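Gorkus gallery: one long day with the pose tracker

6 Apr 2018

Hi all! I promised a few of you I'd put up something from our gripper software work, so here's a page of notes with a picture stuck in the middle. If you're new, I'm Chathurika Bandara and I look after the tracking side of Gorkus, the bit of code that works out where a hand-held gripper is in a room by looking at what its camera sees. Sajib Sarkar does the planner, Nathalie Bélanger wrote the replay viewer, and Shahnaz Herath keeps us from merging things at midnight.

The short version of what we're up to: you carry the gripper around somebody's home, the camera on it records, and afterwards the software rebuilds the path the tool took. Get the path right and you've got something a planner can learn from. Get it wrong and the arm reaches for a spot half a metre inside the wall (ask Sajib about the filing cabinet).

Before the bedroom

We spent most of the morning on calibration, and I won't bore you with much of it. The old lens model was fine in the middle of the view and pretty ordinary out near the corners, so I swapped in a 4-parameter fisheye fit and reran everything. It took two goes. First time round I'd left the old mask in place and the tracker was happily picking up features on the gripper's own housings, which move with the camera, so it decided we'd been standing perfectly still. Very restful!

New mask covers the housings, the centre plate and the finger links. Sajib wanted the finger pads left out of the mask so his opening-width estimate could still use their colour, and we ended up with separate masks for the two jobs. It's a bit clunky but I've stopped minding.

The bedroom

I love this one and it's a beast for the tracker. All those sparkly buttons on the purple headboard look like perfect corners to a feature detector, but the glints shift as you move, and a few of them come out doubled or smeared here. The rose print on the bedding is much friendlier, at least on the left where it's sharp.

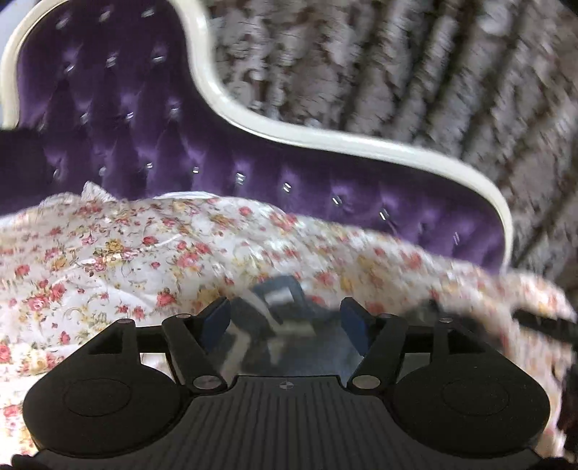 What we changed after that

The fix was simple enough. Each feature now gets a blur score from the patch around it, and anything streaky is given less say in the pose. Shiny spots get the same treatment if they wander against their neighbours for 6 frames in a row. I'd wanted to throw them out completely, but Nathalie showed me in the viewer that you lose too much in rooms with plain walls, so down-weighting it is.

Fast turns are still our worst case. When the wrist whips round, the whole side of the view goes to soup and we lean on the motion sensor to carry us through. Sebastián Escobar has a branch that re-matches against older keyframes once things settle, and I'm hoping to get it in before he heads off on leave.

Still on the list

Rolling the blur score into the planner's confidence number, so Sajib can skip dodgy stretches without asking me. Better colour labels in the replay viewer (the orange and the other orange, Nathalie, please). A proper write-up of the mask format, which I've owed Shahnaz since October.

If you'd like to try the tracker on your own recordings, drop me a note and I'll send you the build with the new weights switched on. Bring your shiniest furniture.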